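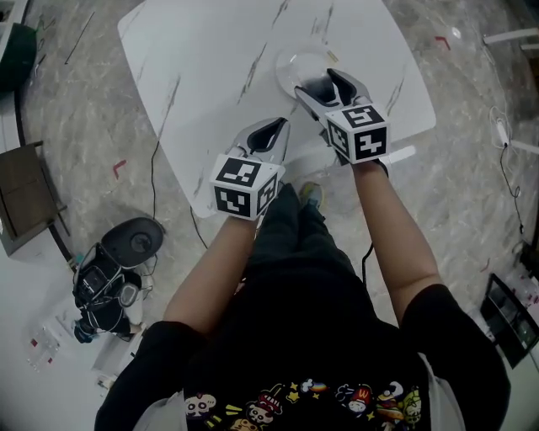
Did the new plant raise pay at everybody else's business, or was it going up anyway?

Posted by Jeferson Siqueira, June 2, 2020
Filed under: Economics > Jobs and wages

Hi all! First post, long one, sorry in advance. I'm writing my senior paper on something that happened in my home town and I'm having way more fun with it than I expected, but I'm stuck.

Dantas opened a packing plant on the edge of Viltirach a few years back and hired 400 people. For a town our size that's huge. Their starting pay was well above what the grocery stores and the motels were offering. My idea is that the other employers had to raise pay to hang on to their people, even the ones who never had a single worker leave for the plant.

I have starting pay from old help-wanted ads in the local paper (the library let me go through the whole run, it was great). Pay in the ads clearly goes up after the opening. My adviser looked at my chart and said "compared to what?" and I didn't have a good answer. Wages were going up in plenty of places during those years.

I was thinking of using Celtoton as a comparison. It's the next town over, similar mix of stores and motels, no plant. Is one town enough? And does it matter that some people in Celtoton drive to Viltirach for work? I can run a basic regression in Sastico but nothing fancy.

Reinaldo Rocha

What a great project, and hurray for the library! Old job ads are wonderful to work with, and so few students bother.

Your adviser's question is the right one. What you want is the change in Viltirach minus the change in a place that would have moved the same way without the plant. The usual name is difference-in-differences, and you can do it in any package that runs a regression: a marker for Viltirach, a marker for "after the opening," and the two multiplied together. The number on that last one is what you care about.

Now for Celtoton. The commuting matters a lot. If people there can drive to the plant, then stores there may have raised pay too. Subtract that raise and your result comes out too small, maybe close to zero, even if the plant had a big effect on the whole area. So Celtoton makes a poor comparison, but it's a terrific second case! Find several towns that are too far away for a daily drive, use those as your comparison, and then ask two things:

Did pay in Viltirach rise more than in the faraway towns?
Did pay in Celtoton rise more than in the faraway towns, and by less than in Viltirach?

If the effect fades with distance, that's a much stronger story than one town going up.

On "is one town enough," no, I wouldn't lean on one. Anything odd that happened there (a motel closing, a bad tourist season) ends up in your answer. With only one treated town your standard errors will also look better than they should. Say so in the paper. A simple fix is to pretend each comparison town got the plant, run the same thing over and over, and see whether Viltirach stands out from the pack.

Also draw the years before the opening for all the towns on one chart. If the lines were already drifting apart, you need to know that before you write another page.

Valdir Coutinho

its supply and demand. more jobs, same number of people, wages go up. dont think you need a regression for that. just show the chart

Rosimeire Assunção

Reinaldo covered the comparison beautifully, so let me add something about the ads, which I love as a source and which can also fool you.

Ads show what was offered for open jobs. If the plant pulled the cheapest workers out of the motels, you'll suddenly see lots of motel ads, and the average moves just from the mix. Compare like with like: cashier to cashier, housekeeper to housekeeper, and the same employer before and after if you can manage it. Adding a marker for each employer in Sastico does this for you.

Watch out for ads that give no pay at all. In my own data from another county I had 3,000 ads and only 1,000 listed a wage, and the share that did went up when hiring got tight. Make a small table of that by year. It could be a finding all by itself!

And check when the plant was announced, along with when it opened. Employers read the paper too. If a few of them raised pay early, your "before" period already has some of the effect in it. I'd try dropping the months in between and see if the answer changes.

Jeferson Siqueira

This is amazing, thank you both so much! I just looked, and the announcement made the front page in May of the year before it opened, so my "before" period definitely needs another look. Off to find some faraway towns with old newspapers. If anyone knows a good way to pick them besides population, I'm all ears.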